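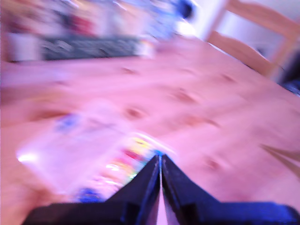
A plastic packet on the wooden table.

Small Things, Pins and Packets: your questions about the Cusari sewing table

Hello, and welcome to the page where I try to answer the questions that turn up most often in our inbox and, more often still, over people's shoulders while they are threading a needle. I'm Ysaline Ferrand and I look after the sewing table at Cusari. I do go on a bit, so please skip to whichever question is yours. Last updated November 24, 2025.

Do I need to bring my own pins?

You don't, though you're very welcome to. We keep some 600 pins between the tins and the cushions, and they are there to be used. If you have favourites from home, do bring them in a little box with a lid, and try to choose a head colour you will recognise again, as pins have a way of wandering into other people's hems and it is much easier to ask for "the green ones" back.

What sort of pins are best for a beginner?

Round-headed ones, every time. They are kinder on the thumb, they are easy to pull out as you sew along, and you have a fair chance of spotting them on the floor before your sock does. The flat little dressmaking kind are lovely for fine cotton, and I use them myself for collars, but I would leave them until you've made a cushion cover or two and feel at ease. One thing to check before you buy is whether the heads will stand up to an iron. Some plastic heads melt, and the mark they leave on a white shirt is there for good. The packet ought to say. If it doesn't, take the pins out before you press.

Where should I put packets once they've been opened?

Please don't tip everything out and throw the packet away! I know it's tempting. The packet is very often the only thing that tells you the size of a needle or the weight of a thread, and a loose needle with no name is a puzzle for whoever comes after you. Fold the top over, put a paper clip or a peg on it, and lay it flat in the drawer with the printed side up. Slippery plastic packets slide about if you stack them more than a few high, so I stand the larger ones on end in an old loaf tin — it sounds silly, but it works very nicely.

Can I work straight on the wood, or do I need a mat?

For pinning, tacking and general sorting, straight on the wood is fine, and I rather like the feel of it. For anything with a blade, please fetch a mat. Pine is a soft wood and it remembers everything: rotary cutters, hot irons, the bottom of a mug. We rubbed ours down and oiled it with Bolico in May, and gave it 3 days to dry before we let any fabric near it. If you are oiling a table at home, do test it with a scrap of plain white cotton pressed down firmly, and look for a mark before you trust it with something you care about.

Small things also like to settle along the grain, where a thin shaft can look very much like one more dark line. Run a magnet over the top before you lay out your cloth. Your hand will do the job too, but your hand won't thank you. 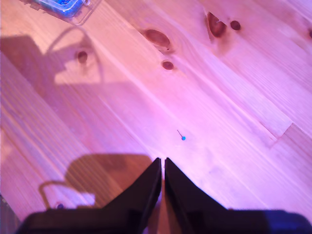 Issue 8, page 6

I've found a single pin on the table. Whose is it, and what do I do with it?

Oh, just pick it up and pop it in the nearest cushion, whoever it belongs to. A blue-headed one like this is easy enough to see on pale wood, and you'd be surprised how much harder it becomes once somebody has spread out a patterned curtain. Pick it up by the head, and if the shaft is bent or has gone rough, put it in the sharps tin and not in the bin. Bin bags are thin and the person carrying them has legs.

Which boxes do you recommend for storage?

I'm asked this more than anything else. See-through ones, in whatever colour you like, so long as you can tell what's in there without taking the lid off. At home I have six from Plasteck, the shallow sort, and I've been very happy with them apart from one hinge. Daza do a deeper box which is splendid for wool and hopeless for buttons, as you end up digging with both hands. For pins I'd always say small and shallow, with a lid that clicks.

Is it all right for children to join in?

Yes, from the age of 8, with their own grown-up sitting beside them. Younger ones are happiest sorting ribbon on the rug, well away from the pin end of the table. We count no one's stitches here and wonky seams are most welcome.

How do you want the table left when I've finished?

Lids on, scissors closed, packets back in the drawer, and a slow pass of the magnet from one end to the other. Then have a look at the floor round your chair and at the front of your jumper, where I have found a good many pins of my own on the bus home. Offcuts bigger than your hand go in the scrap basket, and anything smaller can come to me, as I stuff pincushions with them and can always do with more.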